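Dritirlow Belt Sounds: README

2025-06-22
Posted by the Dritirlow maintainers

Dritirlow is a set of audio recordings of small conveyors running, idling, starting and stopping. We love this stuff! A belt with a dry roller has a chirp you can learn to pick out by ear in an afternoon, and we wanted other people to have clips good enough to practice on (or to train a classifier on, if that's your thing).

The set has 39 recordings, each 20 seconds long, saved as mono WAV files. File names start with the site, either ziment or brivard, then the belt speed setting, then a take number. The Brivard takes are the quieter ones. Ziment has a compressor in the next room and you will hear it kick in on 12 of the clips, which are marked "comp" in notes.csv. 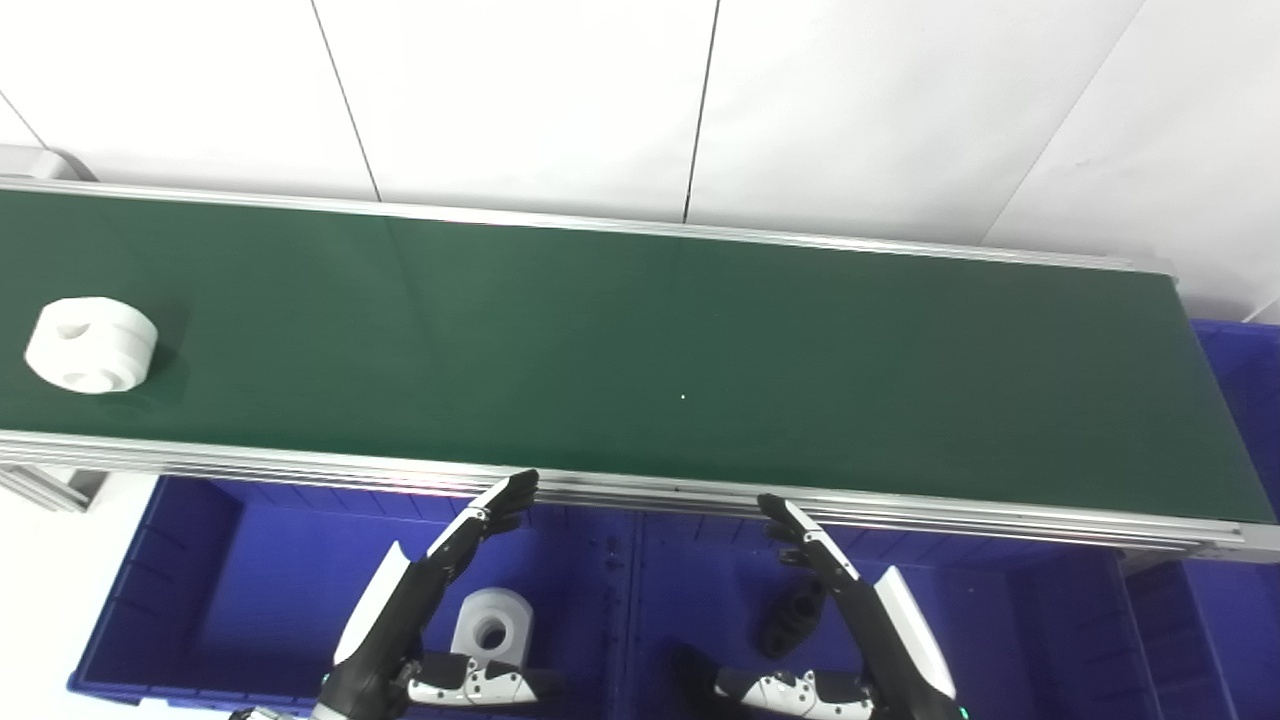

White plastic part on a green conveyor belt.

Labels are in labels.csv, one row per event, with start and end times in seconds. We use four tags: hum, chirp, slap and rattle. Slap is the fun one, a soft double beat when the belt joint goes over the end roller. Chirp and rattle can overlap, so please don't assume one tag per moment.

Version 2 fixes the swapped channels from the December release and adds the Christodoulou split, a train/test division that keeps takes from the same session together. If you used the old random split, your scores will probably drop a bit. Ours did!

Known gaps: no outdoor belts, no chain drives, nothing recorded under heavy load. Clips of any of those would be very welcome.

Related
Ziment Room Tones
Brivard Fan and Motor Clips
Labeling short sounds by ear
Changes in version 2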